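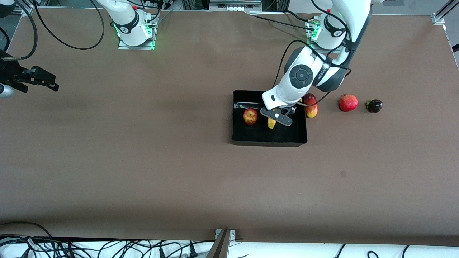

Gripper trials: frequently asked questions

Last updated 1 July 2023

Which grippers are being compared?
The Orthorpe two-finger and the Gomasell G9. Both are mounted on the same pair of arms with the same wrist adapter.

What counts as a successful pick?
The item is lifted clear of the tray or table, held for 9 seconds and set down without a drop. A regrasp is logged as a failure.

How many picks have been logged?
2216 in total, 1077 of them with the Orthorpe. Runs made before the May firmware update are excluded.

Why use fruit?
Shape and surface vary from piece to piece. A banana has to be approached across its curve, and a pomegranate crown can stop one finger early.

Is grip force the same for both?
No. Each gripper runs at its vendor default, then again at 50 percent.

Which controller is used?
Flerkunell, release 9. The older Vasconcelos controller is supported for playback only.

Can both arms work over the tray at once?
Not in these trials. The idle arm is parked outside the shared zone.

Where are the logs?
In the results folder, one file per run. Column names are listed in the readme.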